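Erkine

Erkine is a two-armed tabletop robot built in a shared workshop called Desmet, together with the simulator used to rehearse its movements. It is best known for opening drawers, a task it was not designed for and to which most of its working life has been devoted.

Background

Desmet occupies the back half of a former carpet warehouse. Its members began the project in March, after buying a secondhand arm at an auction for 400 dollars. The arm came without a controller, a manual or a plug. Replacing these took longer than building everything else.

The original plan was a machine that would make breakfast. The plan survives in the name of the main software folder, "breakfast_final," which contains no finished breakfast.

Hardware

The robot has two arms of different makes, which do not match and were never meant to. One carries a simple gripper. The other ends in a jointed hand, assembled from a kit and 20 replacement tendons, the kit's own having snapped during the first week. Both are bolted to a workbench that formerly held a drill press, and the bench still leans toward the side where the press used to be. The control software corrects for the lean. When the bench was once leveled by a well-meaning member, the software corrected for it anyway, and a mug was lost.

Power comes from a supply salvaged from a sign. It hums. Members describe the hum as normal, and it is listed under "known sounds" in the workshop wiki.

Simulator

After the mug, new movements were required to be tried in software first. The simulator, called Foltedeo, models both arms and a small kitchen set on a wooden tabletop, including a toaster and a white cabinet with a drawer.

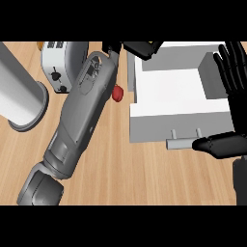 Early versions treated friction as optional. Handles slipped out of every grasp, and in one build the drawer, once pulled, kept going until it left the kitchen and, according to the log, the county. Version 133 introduced friction in both directions and is generally regarded as the first usable release. The version numbers start at 100, for reasons that were once written on a whiteboard.

Drawer trials

The drawer was chosen as a warm-up exercise, expected to fill an afternoon. By November 2022 the simulated robot had made 991 attempts at it. An attempt counts as a success if the drawer opens and the cabinet stays where it was. The second condition was added later.

Performance on the real bench is less even. The workshop's cabinet has a drawer that sticks in damp weather, a quality Foltedeo does not model. A proposal to add humidity to the simulator was rejected in favor of rubbing the runners with a candle.

Derivatives

Dranomer, a smaller version with one arm and no hand, was built from leftover parts by members who wanted their evenings back. It can push a drawer shut but cannot open one. The two robots have been run on the same cabinet, with Dranomer closing the drawer after each of Erkine's attempts. The arrangement remains in use.

See also

Drawer runner
Workbench
Toast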